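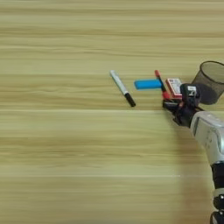 *A marker and a blue eraser on a wooden table.*

# My phone should ask before it speaks

At 6:40 in the morning my phone told me that a pair of shoes was missing me. I had looked at these shoes one time, in the Grulus store app, while I waited for the dentist. I did not buy them. The message had a small crying face at the end.

I was still in bed, and I had picked up the phone quickly because my mother lives in another country and her health is not so good. When the phone makes a sound at this hour, I think first of her.

I want to write about this small thing, because I believe we have accepted it too easily. A notification was once a message from a person, or a warning that something needed you. Now it is also a place for advertising, and the two arrive with the same sound.

During October I kept a list. Every evening I opened the history of notifications and wrote down what had come from companies, leaving out messages from family, friends and my work. The total for the month was 206. Of these, 186 were for something I had not asked to know. The others were useful: my bank confirming a payment, a package at the door, the pharmacy.

The worst was Jekeo, which I use to order groceries. I need its notifications, because the driver cannot enter my building without me and the app is his way to tell me he is downstairs. But with the same permission, Jekeo also tells me that avocados are waiting, that it is raining and I deserve soup, and that my neighbors are ordering dessert. I looked for a setting to receive the driver and refuse the soup. There is a page called "Stay in touch" with one switch. On or off.

I consider this switch to be a dishonest design. The company knows very well which message is about my order and which one is a promotion, because two different parts of its system send them. To put them behind one switch is a decision, and somebody in a meeting made it.

My colleague Anselmo Huamán does not agree with me. He worked for some years in marketing for a fitness app called Hemmin, and he explained to me how it looks from the inside. When they sent a reminder, more people opened the app that day. When they stopped, the number went down, and his manager asked why. The people who became annoyed and deleted the app did it quietly, weeks later, and their leaving was put in a different report. He also told me that an adult can turn off what he does not like, and that I was complaining about a free service.

On the second point he is partly right. I can turn things off, and now I have done it for 39 apps. It took me most of an evening. In one app the setting was under "Account," in another it was under "Privacy," and in a third it was under a picture of a bell that I had taken for decoration. My mother would not have found any of them. When she does not know what a message wants, she calls me, and I explain to her that no, she has not won anything and she does not owe anything.

But groceries are not a free service. I pay for delivery, I pay a tip, and I pay more for the milk than in the shop.

I don't ask for much. First, a promotion should need its own permission, asked separately and in plain words, and the answer should be "no" until I say yes. Second, the app must continue to work the same when I refuse. Third, the makers of the phones should check it with the same energy they use for checking payments. They have rules already, but an app which breaks them seems to stay in the store for a long time.

There are companies that behave well. I have a small calendar app, Ilus, and on the first day it asked me which reminders I wanted and at what hours it should be silent. Since then it has spoken to me only about my own appointments. I pay for it every year, and when the price went up I did not look for another one.

Anselmo says that Ilus will never be big. Maybe. He has a phone with the sound always off, day and night, and he looks at it when he decides to. I asked him if he learned this at Hemmin and he said yes, in the first month.

I cannot do the same because of my mother. I have given her calls a special ringtone, an old piano song she likes, and everything else is silent until 60 minutes after I wake up. The driver from Jekeo has to call me on the telephone. He has been very patient about it.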